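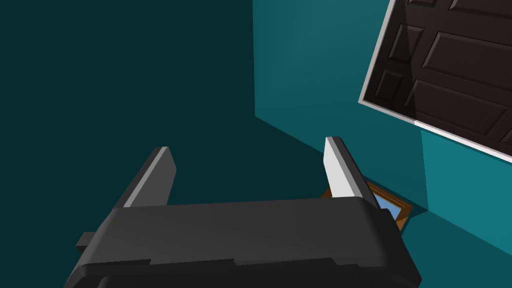 Skodunier Cowl - Knitting Kit and Pattern

The Skodunier is a deep, close-fitting cowl worked in the round from the bottom up. Most of it is a slipped stitch rib, with one band of two-color mosaic near the top edge. Only one color is used in any round, so there are no floats to carry across the back. If you can knit, purl and slip a stitch, you can make this cowl.

Designed by Wendell Whitfield.

Available as a full kit (pattern, yarn, needle and markers) or as a pattern only.

What comes in the kit

Printed pattern booklet, 14 pages, with charts and written directions for every round
2 skeins of Giva DK in the main color
1 skein of Giva DK in the contrast color
Adex circular needle, US 6, 20 inch cable
One locking stitch marker for the start of the round, and a set of ring markers for the repeats
Cotton drawstring bag

The pattern-only version is a download. It is the same booklet, laid out for letter-size paper. The mosaic chart sits on its own page so you can print it larger.

The yarn

Giva is a three-ply wool with a firm twist. It is 80% wool and 20% alpaca. The alpaca takes some of the crispness out of the wool and gives the fabric a little drape, but there isn't enough of it to make the cowl droop. It blooms after the first wash. Stitches that look uneven on the needle mostly settle down once the piece has been soaked and dried flat.

Giva is not superwash. Wash it by hand in cool water with a little wool soap and press it in a towel. Do not wring it or hang it up wet. The contrast colors in the red family may give off some dye in the first soak, so add a splash of white vinegar to the water if you picked one of those.

Colors

The kit comes in four color sets. Main color is listed first.

Oatmeal with Brick
Slate with Cream
Moss with Oatmeal
Hồ with Cream

Hồ is a deep gray-green. It was dyed as a one-season color and kept on after people asked for it. It reads darker indoors than it does by a window, and the mosaic band shows up best against Cream. If you want a quieter look, buy the pattern only and pair Hồ with Moss.

Dye lots can differ between orders. All skeins of the same color in a kit come from one lot. If you plan to lengthen the cowl, order the extra skein at the same time and write "match lot" in the order notes.

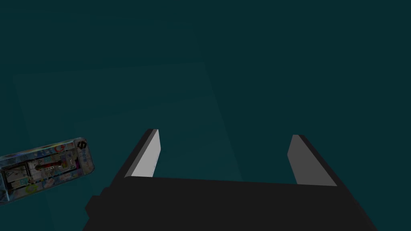

Gauge matters less here than on a sweater, but it still matters. The rib pulls in, and a tight knitter can end up with a cowl that won't go over the head comfortably. The booklet has you swatch in the slipped stitch rib, in the round, and measure after washing. If your swatch comes out small, go up one needle size. Do the mosaic band on the same needle as the rest. It will look snug at first and relaxes with blocking.

The Adex needle

The needle in the kit is a fixed circular with nickel-plated tips and a thin, flexible cable. The points are medium sharp. That helps with the slipped stitches, where a blunt tip tends to split the plies. New cables hold a curl from the packaging - dip the cable in hot tap water for a minute and pull it straight.

Knitters who like wood or bamboo can use their own needle. The kit is not sold without the Adex needle at this time.

Skill level

Advanced beginner. You should be comfortable casting on, joining in the round and reading your knitting well enough to tell a slipped stitch from a worked one. The chart is read from right to left on every round. Each chart row stands for two rounds, and the written directions spell both of them out.

The booklet covers:

Long-tail cast on and a stretchy alternate
Joining without a gap
Slipping purlwise with the yarn in back or in front
Changing colors at the start of the round
Fixing a missed slip one or two rounds down
A loose bind off
Blocking

Making it longer or shorter

The rib is a four-round repeat and you can stop after any full repeat. The kit has enough main color for the length as written plus one more repeat. The contrast skein will have plenty left over, and there is a short note on the last page for using it in a striped bottom edge.

To make the cowl wider, add stitches in the multiple given under Sizing. Do not add them partway up, or the mosaic will not line up at the start of the round.

Corrections

The first printing had an error in the written directions for the mosaic band. On the second pair of rounds, the slipped stitches should be held with yarn in back on both rounds. The chart was right. Kits shipped after November have the corrected booklet, and the download has been replaced. If you bought the earlier file, sign in and download it again at no charge.

Shipping and returns

Kits ship in a padded mailer. Orders placed before 2 p.m. are usually packed the same day. Unopened kits can be returned for a refund. Once yarn has been wound it can't be taken back, but write to us if you find a knot or a weak spot and we will send a replacement skein from the closest lot we have. Downloads are not refundable.

You may sell cowls you knit yourself from this pattern. Please credit the design as Skodunier by Wendell Whitfield. The pattern itself, including the chart, may not be copied or resold.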